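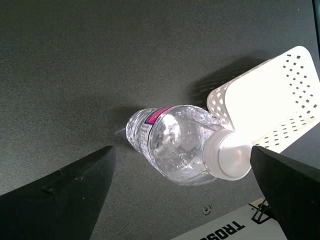 Otdale Water Refill Program: Frequently Asked Questions

The Otdale refill program lets residents fill their own containers with filtered drinking water at public stations in town. Any clean container made for drinking water can be used. A disposable bottle with a plain white cap and a paper or plastic label will work at every station, and you don't need to take the label off first.

Where are the stations?
There are stations at the Zulstead Road library, the bus depot, the swimming pool and the north entrance of Agbayani Park. The library station is inside the front doors and is only open when the library is. The others are outdoors and can be used at any time.

Does it cost anything?
Bottles and small jugs are free. The large-container tap at the bus depot takes a Drolta card, the same card used for parking and the pool. If you don't have one, ask at the depot counter.

How much can I take?
The standard taps shut off after 2 liters. You can press the button again if no one is waiting. Please use the depot tap for anything bigger.

Where does the water come from?
It is town water, the same supply that goes to homes. Each station has a carbon filter that removes the chlorine taste. The filters do not soften the water, so you may still see scale in your kettle.

How often are the filters changed?
Every 700 hours of running time. The date of the last change is written on a card inside the side panel window. The pool station gets heavy use in summer and is usually changed more often.

Can I refill a disposable bottle more than once?
Yes, if it is clean and not cracked. Wash it with warm water and dish soap and let it dry with the cap off. Don't put it in the dishwasher or leave it in a hot car. Bottles that held milk or juice are hard to get clean and should be recycled.

Do caps go in the recycling?
Yes. Empty the bottle and screw the cap back on. Loose caps fall through the sorting screens.

Why is the park station off?
The outdoor pipe at Agbayani Park is drained before the first frost and turned back on in spring. The pool and depot stations have heated pipes and stay on.

A station is leaking or the water looks cloudy. What should I do?
Cloudy water that clears from the bottom up is only air. If it stays cloudy or has a color, stop using the tap and call the water office at extension 432. Give the station name and the number on the front plate.

Can my business host a station?
We have over 191 requests on file and are not taking new ones until September. Questions about an existing request can go to Po-yen Wan at the water office.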